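Kolus two-arm kit review: can it clear a table yet?

By Harish Srivastava
Filed under: Home machines, Reviews

The Kolus is a pair of tabletop robot arms sold as a kit, with soft ribbed fingers, a camera at each wrist and a third camera on a stand. The company says it is meant for "light household and bench work." I had it for most of January and gave it the dullest chores I could think of. I wanted to know if a machine at this price can do a job I would otherwise do myself, without my standing next to it the whole time.

The price is $1,629 with both arms, the three cameras and the Kiton control software for one year. After that Kiton is $29 a month. You also need a fairly recent computer, and you need a table you don't mind clamping things to.

Setup

Putting the arms together took me one long evening. The printed guide skips the cable order on the second arm, so I had to take the elbow cover off again. Calibration went better. You move each arm to a set of points by hand and the software does the rest. If you bump the table hard, you do it over.
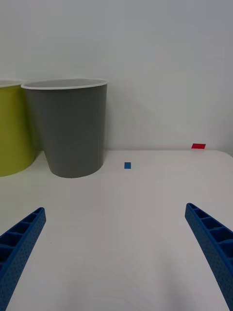
Teaching a chore is done by example. You guide the arms through the job, save it, and do that again and again with things in slightly different spots. Kiton suggests 100 examples for a simple pick and place, and I would treat that as a minimum. I kept the surroundings as plain as I could, with a white table, a white wall and nothing on the table but the items for the job and a little blue and a little red to mark positions. A real kitchen counter gives the software a lot more to be confused by, and when I moved the setup to mine the results dropped right away.

The fingers are the best part of the kit. They bend around what they hold, and they are much kinder to light items than the hard metal grippers on the Fededley arm I tested before this one. They are also wide. Anything standing close to a wall or to another item is hard for them to get at, and a plate lying flat on the table is out of the question.

Sorting and clearing

My main test was putting trash and recycling where they belong. People ask me about this chore more than any other, and it sounds easy. Pick the thing up, carry it over, let go.

Picking up was mostly fine. Letting go in the right place was less so. The arm would line up well, then release a little early, and the item would hit the rim and roll off. More examples helped. Slowing the arm down helped more, and at that speed I could have cleared the whole table in the time it took to move one thing. 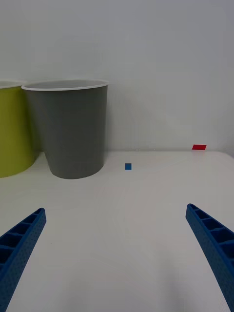 Wrist cameras are a mixed blessing for this kind of work. They give a close view of whatever is between the fingers, and that makes the last inch of a grab more reliable. They lose track of everything else. With the gray container in full view and the yellow-green one beside it running out of the picture on the left, the software has only part of its second target to go on. The fixed camera is supposed to make up for this, and it does if you put it high enough. Mine started out too low. Raising it made a clear difference, and I wish the guide had said so.

Two arms are better than one for a few jobs. One can steady a box while the other fills it. For plain sorting, the second arm spent most of its time waiting, and if you only want to sort, the single-arm version would do.
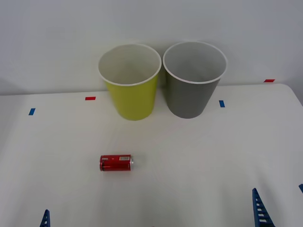

Reading time: 2 minutes left

Cans and cups

A soda can on its side is a fair test, and the arms did better with it than I expected. The fingers close over the middle and hold. Paper cups were harder. They are light, they tip when brushed, and two of them side by side near the back of the table leave very little room for a wide finger to get in between. I ended up teaching the arms to stay clear of the cups altogether and drop things from above.

Shop use

I also took the kit to Rozīte, a small packing shop near me, for an afternoon. They tried it on moving small boxes from a tray to a scale. It did the job, slowly, and someone had to reset it whenever a box came in crooked. The owner liked it and did not ask where to buy one.

Who should get it

If you teach, or you like to tinker, the Kolus is good value and the fingers alone put it ahead of the Fededley. If you want your table cleared, it isn't ready. It can do one chore, in one spot, with items it has seen before, and you will spend days getting it to that point.

Good: gentle fingers, simple calibration, fair price for two arms
Bad: slow, fussy about surroundings, weak printed guide, monthly fee after the first year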